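Spring flowers that need no water: a morning at Jitberg

Our shop sells gifts and small things for the home, and since March I have been looking for a new supplier of artificial flowers. The old one stopped delivering to us. A colleague in the trade told me that Jitberg holds an open day once a year for small buyers, so I wrote to them, and they answered the same afternoon. I visited on 12th June.

The building stands behind the railway station, ten minutes on foot if you do not miss the turning, as I did. At the entrance you get a visitor card and a paper cup of coffee. There were 79 visitors on the list, most of them from shops like ours and a few from hotels. They divided us into small groups and every group went round in a different order. Mine began with the stockroom, which has 3,872 kinds of flower, branch and leaf on the shelves. I did not expect so many. The roses alone fill one whole aisle.

After the stockroom came the part which I liked most, the arranging tables. They lay the stems out first, without any hurry, and the vase waits in the middle.

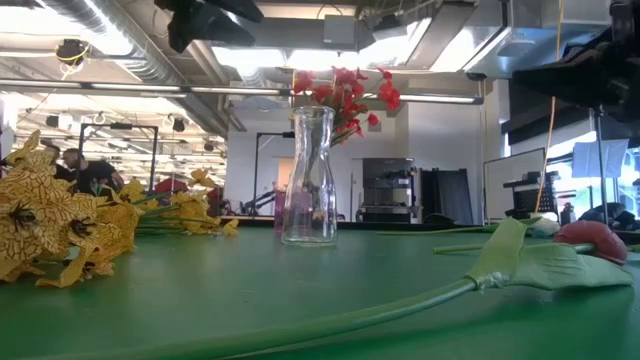
Written by the owner of Fiore
Gifts and home, buying notes

I spent a long time at this table. The yellow flowers with the reddish-brown lines in the petals were my favourite, because the lines make them less perfect. Many artificial flowers are too clean in colour and the customer sees it from the door. The small red ones have ruffled blossoms on thin stems, and they are good for filling the side of a bouquet. The tulip I liked less. The shape of the head is nice and the long leaf has fine creases like a real one, but I looked closely at the place where the stem meets the leaves, and there is something whitish and shiny on it. In a tall clear vase you would notice this. I asked if it can be ordered with a cleaner join and they wrote down my question. I am still waiting for the answer.

About the vase I can say that it is the right type for this work. It has a narrow neck, so the stems stay together, and then the rim opens and lets the heads fall to the sides. The base is thick glass. In our shop we had for years a straight cylinder, and every bouquet in it slid to one side and looked tired. I bought two of the narrow-neck kind before I left.

The advice they gave us was simple and I write it here for my own memory also. Bend the stem before you put it in, never inside the glass. Put the high flowers first and the green leaf after them. Small blossoms come last, and they should lean outwards a little. If the vase is clear, the stems are part of the arrangement, so do not leave them crossed in all directions. One lady from a hotel asked about putting water in the vase to make it look real. They do not recommend it for stems with wire inside, since the wire can rust and colour the water.

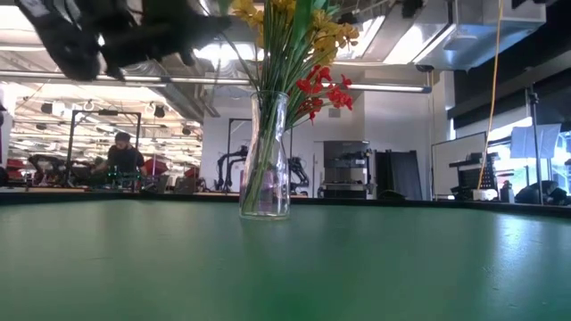
I would put such a bouquet in our window without changing much. Yellow and red together can be too loud, but with a big green leaf in between it becomes calmer. For the counter I would make it lower — our ceiling is not high and the lamp hangs just there.

Then we had lunch, which was soup and bread, and after lunch a short talk about cleaning. Dust is the true enemy of these flowers. A soft brush once a week is enough for most of them, and a hair dryer on the cold setting for the ruffled ones. They showed a spray from Plovus, but it has a strong smell and I would not use it in a small shop. I prefer the brush.

Now the prices. For small buyers the minimum order is 2,000 stems, which is too much for us alone. I spoke on the train home with the people from Drornon, a shop two towns away, and we may order together and divide the boxes. We would need to agree on the colours first. They want mostly white and I want mostly yellow, so it will take some messages.

A few practical things if you want to go next year. Write early, because the list closes when it is full. Wear warm clothes for the stockroom, it is cold there even in summer. Parking is possible for vans only. Samples cost money but you may take up to 3 stems free of charge. I took a yellow one, a red one and a leaf, and they are standing now beside the till in one of the new vases.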